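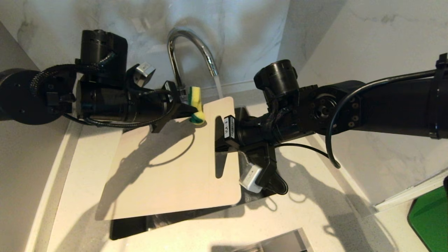 Cable on left arm tightens at the wrist when scrubbing

2 min read

seolbench
Two-arm sink cell. The cable looped off the left motor unit pulls tight when the gripper turns a sponge over. How much slack should I leave?

Premness41
Turn the wrist to both limits by hand, power off, then add 80 mm and clamp it. Keep the loop above the faucet - mine used to snag.

indberg_k
same problem, never fixed it. zip ties didnt last

Related
Wiping down grippers after wet work
Stuteo wrist fault 128
Where to clamp the right arm cable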